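Tablecloth coating cracking along the fold lines
Forum > Household Textiles > Care and Repair

gralari_dyer
Posts: 781
Coated cotton, bought by the yard, cut and hemmed at home. Plain weave base with an acrylic finish on the face side only. After a winter folded in a drawer it has developed white lines along every fold. They don't wipe off and they don't press out. The fabric under them is intact as far as I can tell, with no fraying and no loss of strength when I pull across the line.

Washed at 60 C four times since I got it. The label said 40. Is the finish finished, or is there a way to relax it?

hemstitch_r
Posts: 212
60 is too hot for acrylic coated cotton. The cotton shrinks and the coating doesn't, so the coating ends up under compression across the whole surface. Then you fold it and the compressed film buckles at the crease. White line is micro-cracking. It scatters light, which makes it look like a deposit.

You can't reverse it. You can make it less visible with low heat from the back side through a press cloth. Keep the iron moving. Do a corner first.

Ruby-Lee Tomoana
Moderator
Moving this from Stain Removal to Care and Repair.

Gralari, two questions. Did you pre-wash the yardage before hemming? And is the crack pattern only on the folds, or also in the middle of the panels?

gralari_dyer
No pre-wash. It was sold as pre-shrunk. Cracks are on the folds only. The panels look fine, including under a hand lens.

oldmangle
Posts: 2000
Then I don't buy the shrinkage explanation. If the film was under compression everywhere you would see some of it everywhere, at least near the hems where the layers pull against each other. Folds only means fold damage. Acrylic finishes stiffen when they get cold. If the drawer was in an unheated room, you were bending a stiff film to a very tight radius with the weight of the other linens on top.

I had the same thing with two cloths kept in a porch cupboard. Neither had ever been washed above 30.

hemstitch_r
Both can be true. Heat takes plasticizer out of some finishes and leaves them stiffer at every temperature. Your two cloths don't tell us anything about what four hot washes do.

oldmangle
Some finishes, yes. We don't know which one this is. Gralari, who made it?

gralari_dyer
Trorlow, the mid-weight. The drawer was in the back hall, which is not heated. So that's one point to oldmangle.

Ataahua Ellery
Posts: 340
I've used the Trorlow mid-weight for years and I have also used Jarkum, which costs more and has a softer hand. Notes on both, in case they help.

Trorlow: coating sits on top of the weave. You can feel the edge of it at a cut. It sheds water well. Creases badly if folded sharp. I stopped folding mine and went to a cardboard tube, face side out, with a layer of acid-free tissue. Face side out matters because the film is then under slight tension when stored and flat when used.

Jarkum: coating is thinner and goes into the yarn. Folds without marking. Water gets through at the needle holes along the hem after a few minutes, so it needs a pad under it if the table is one you care about.

I check a cloth by laying it flat under a side light before I decide whether it goes back on the roll. A printed grid helps. If the lines bow, the base has shrunk unevenly, and you can measure how much with a steel rule.
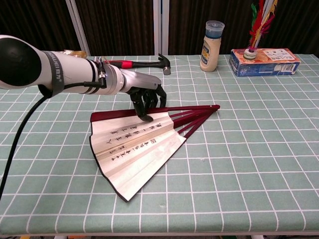

For the rule check, pick a run of squares along the warp and the same number along the weft. Measure both when the cloth is new and write the figures on the inside of the tube. Repeat after every few washes. If one direction comes in noticeably shorter and the other doesn't, that's the base moving. If neither has changed and you still have white lines, it's the finish. On my last Trorlow length the warp lost 7 mm over the full table and the weft lost nothing I could read.

hemstitch_r
That's a useful test. Was that 7 mm at 40 or at 60?

Ataahua Ellery
40, line dried. I never ran it hotter so I can't give you the other number.

oldmangle
Disagree on face side out. Tension on a brittle film opens cracks. Compression holds them shut. I roll mine face in.

Ataahua Ellery
On a tube with a decent diameter the strain is small in either direction. On a thin tube I'd agree with you. Mine are carpet tubes. The reason I go face out is that face in, the film wrinkles on the inside of the roll, and those wrinkles do stay.

oldmangle
Fair for carpet tubes. Most people reading this will use the tube from a roll of wrapping paper.

temoana_linens
Posts: 19
We hire out table linen at Te Moana and gave up on coated cotton altogether. Too many variables between batches. We use a plain cotton cloth over a separate waterproof layer. The cotton goes through at 60 with everything else, and the layer gets wiped and hung. If the cloth fails you replace the cloth.

More work at setup, I admit. For one kitchen table it may not be worth it.

gralari_dyer
Tried the iron from the back on one corner, lowest setting, cotton press cloth. The line is fainter but still there if you look along the surface. I'll do the rest and then roll it. I have a carpet tube in the shed.

Can't do the grid check because mine is a solid color. I suppose I could mark the selvage with thread.

hemstitch_r
Thread marks work. Use polyester so the marks themselves don't move, and measure between knots.

Ruby-Lee Tomoana
Moderator
I've linked this from the storage page. If anyone has a length washed only at 60 and stored warm, please post your measurements. That would separate the two explanations better than what we have so far.

oldmangle
I have an offcut I can sacrifice. Will run it in July when the line is free.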